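We finally gave up on the dryer in June. It had been making a grinding noise since winter, and the repair quote came to more than we paid for it. So for now everything goes on the line.

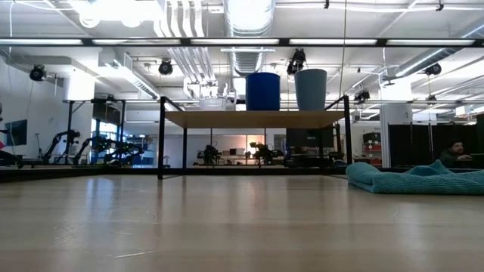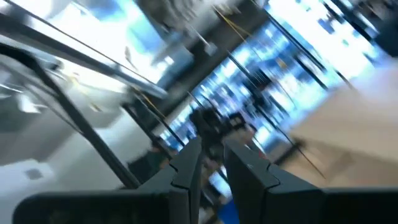
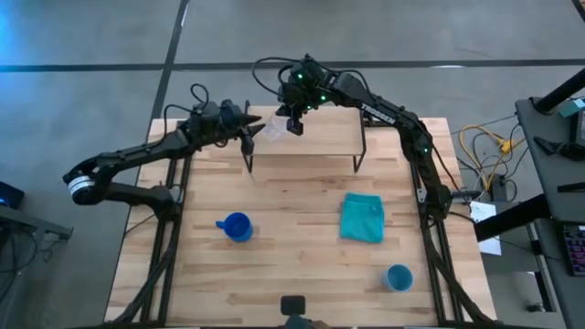
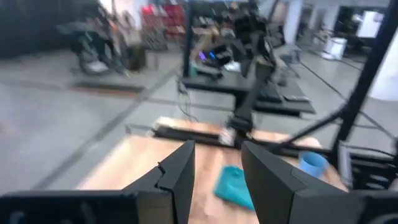
Posted by Chepkoech Kinyua on 2021-07-12
Filed under: House

The line runs from the back porch to the fence post, and it holds one full load if I double up the socks. Sheets take most of it, so they get their own day. On a warm morning a load is done in 2 hours. Jeans take 5, sometimes more if I forget to turn the pockets out.

Towels were the one thing I missed the dryer for. They came in stiff as cardboard the first week. Virgilio next door told me to snap each one hard before hanging it and to cut the soap in half. That helped a lot — they are still a bit rough, but I've stopped minding.

I bought 60 clothespins and have already lost 13 of them in the grass.

The electric bill hasn't come yet. If it's much lower I may hold off on a new dryer until the fall, when the rain starts and I'll have to think about a rack for the hallway.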